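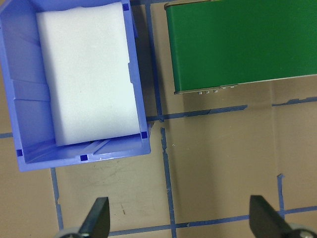 Fig. 1. Wrist view over the tray bench, gripper open, foam block in the blue bin.

Handout 4: Picking soft things out of bins
Evening course in practical robotics, March term
Notes by Juraj Halás, with additions from Hacer Karabulut

Welcome back, everyone, and well done for getting through the calibration session, which I know was a long one. This handout covers the soft block exercise from start to finish. It is longer than the last three put together, for which I'm sorry, but several of you asked for more written detail, and Hacer pointed out (quite rightly!) that I tend to say the important bits while facing the whiteboard. So please read it before you come in, and bring it with you, preferably with your own scribbles on it.

1. What you are trying to do

The task sounds almost too small to bother with. There is a foam block in a plastic bin. Your arm should take it out, carry it to a taped section of the bench, and let go of it there. Then it should pick it up again and put it back in the bin. Out and back counts as one cycle. I would like every pair to manage ten cycles in a row without touching anything, and I would like you to write down what happened in each one, including the ugly ones.

We use foam for this because it forgives you in some ways and punishes you in others. It squashes, so a grip that is a little too tight won't hurt the fingers or the motor. But squashing also means that the gripper can report a closed position that looks wrong for the block you think you are holding, and quite a few programs written for the hard cubes in handout 3 will decide that they have missed and open again halfway across the bench. If that happens to you, have a look at section 4 before you start tearing your code apart.

2. The bench

Please have a proper look at Fig. 1 and compare it with your own wrist view when you sit down. The blue tape marks out the sections of the bench. It was put down by hand and the edges are torn and wobbly in places, so don't use a tape edge as a measuring reference. People try this every year. The tape tells you which section you are in and nothing finer than that. If you need an accurate position, take it from the corner calibration you did last time.

The green box stays where it is. I know it is in the way, and that is rather the point of it. Your carrying path has to go past it at a safe height, and there are small metal fittings along its edge which I would much prefer you didn't catch with a finger. Put a keep-out zone around the whole thing in your planner and be generous. Notice too that the box runs out of the view at the top and at the right, so the camera alone won't tell you how big it is from this pose. You will have to either measure it or move the arm and look again. Both are fine, but say in your log which one you did.

The box also throws a soft shadow on the bench just below its lower edge. If you are finding objects by brightness, you may well find the shadow. Several people have very proudly picked up a shadow.

3. Approach

Start with the fingers wide open, as they are in Fig. 1. Move above the bin first and only then go down. I would ask you to keep these as two separate moves, even if your planner offers to blend them into one lovely curve, at least until you have a few clean cycles behind you. A blended move clips the rim sooner or later, and the bin slides, and then everything your program believes about the bin is wrong.

Now the part which takes most of the evening. The block fills most of the inside of the bin. There is a strip of blue floor showing along the bottom and a band of wall to the left, but on the right the foam lies close up against the inner wall. So where do the fingers go? If you grip left to right, the left finger has somewhere to be and the right one hardly does. If you turn the wrist and grip top to bottom, you have some floor to play with at the bottom end, but the block comes to just below the rim at the top. Neither is perfect, and I am not going to tell you which one to choose, mainly because the last group found a third way that I hadn't thought of and I was delighted.

Two things to bear in mind while you are choosing. First, the inner walls slope inward, so the space you see at the rim is more than you will have lower down. Draw the fingers from the side at the depth you mean to grip and check that they fit. Pencil and squared paper will do very well for this. Second, the left wall has ribs and little ledges moulded into it. A fingertip coming down close to that wall can land on a ledge and stop, and the arm will go on pushing for a moment before it gives up.

Hacer adds: you can nudge the block before you grip it. One closed finger, low speed, a small push to the left, then back up and look again. It costs you a few seconds and saves a lot of bad grips. Please take a fresh picture after the nudge, though. I have watched people make a beautiful nudge and then go straight down to where the block used to be.

4. Gripping and knowing that you have gripped

On our controller, the closing limit for the hard cubes was set at 900. For foam, begin at 376 and work up gently from there. These are raw controller values, so please don't go looking for them in newtons. If you copied your handout 3 program as a starting point (and you should, it's a sensible thing to do), this is the first line to change. Leaving it at 900 will flatten the block along the grip line, and foam that has been flattened over and over starts to keep the shape, and then the pair after you has a harder block than you did.

For the check afterwards, don't compare the finger gap with a single expected number. Use a range. Close on the block by hand in jog mode a few times, note the gaps you get, and take the widest and narrowest with a little margin either side. Anything in between counts as holding. Then lift a short way, stop, and check once more before you travel. The second check matters more than the first: the first can pass with the fingers pinching only a corner.

You will also want to think about what your vision code calls the edge of the block. The foam is pale and faintly mottled, its edges are slightly rounded and uneven, and there is a small bump along the top one in Fig. 1. A rectangle fitted tightly to the outline will be pulled about by that sort of thing. Fit to the long straight stretches and let the odd bits go.

While I'm on the subject of vision, a word about the dark blue squares on the rim of the bin. They show up nicely against the paler plastic and it's tempting to use them as markers for the bin's position. You may, and it can work rather well. Just be careful with your colour threshold, as the tape is blue too and so is the bin, and a loose threshold will give you an enormous blob of everything.

5. Carrying and letting go

Lift straight up until the bottom of the block is clear of the rim, and add a bit. Then across, past the green box at your safe height, and down. Open slowly. Foam is light and likes to cling to one finger, and a quick opening can flick it sideways. If it does end up over a tape line, the cycle still counts as long as more than half the block is in the section you named beforehand. You do have to name it beforehand.

For the way back into the bin, remember that there is very little spare room, so any error in how you hold the block goes in with it. If the block is turned in the fingers, put it down, let go and grip it again.

6. What to hand in

One log per pair, with a line for each cycle: where you gripped, the closing value, whether both checks passed, and what you changed before the next go. Add a wrist view taken from above the bin before your first cycle. I would also like 2 paragraphs on your worst cycle. They are always the best bit to read. Your program goes in the shared folder under both your names, with comments in ordinary words, please.

The deadline is 26 Mar 2023. If your arm was one of those being serviced, speak to Hacer and she will find you another slot.

7. Before you leave

Park the arm, leave the fingers open, put the block back in the bin and leave the tape alone even if it is curling up. Hacer redoes it herself between groups and has views on how it should be done.

Next handout: two blocks in one bin, touching.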